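Clamach cell: good practice for two-arm bench work

Working notes for the Clamach booth at Vullcombe, kept by Fulgencio Aguirre. The limits below apply to the card-hanging task. Tool speed is capped at 70 mm per second near the line and 300 mm per second elsewhere.
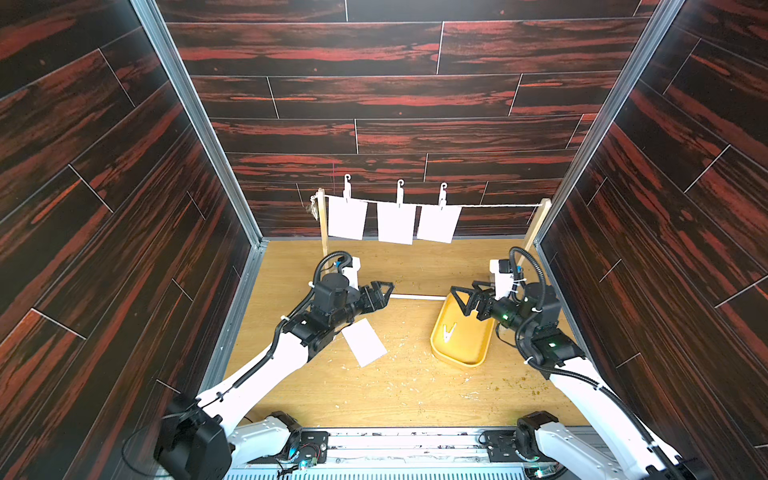
Three cards on the line, one on the table, one peg in the tray. Both grippers inboard.

Rule 4 covers shared space. Only one arm may cross the centre line at a time - the other holds until it is released. Loose parts stay in the tray and cards are placed in front of the rack.

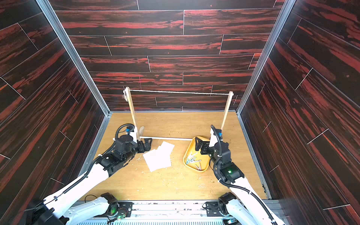
Rule 5 covers resets. Stop both arms before reaching into the booth, sweep the tabletop and check the cord tension. Log each reset by number; the February sheet closed at 37.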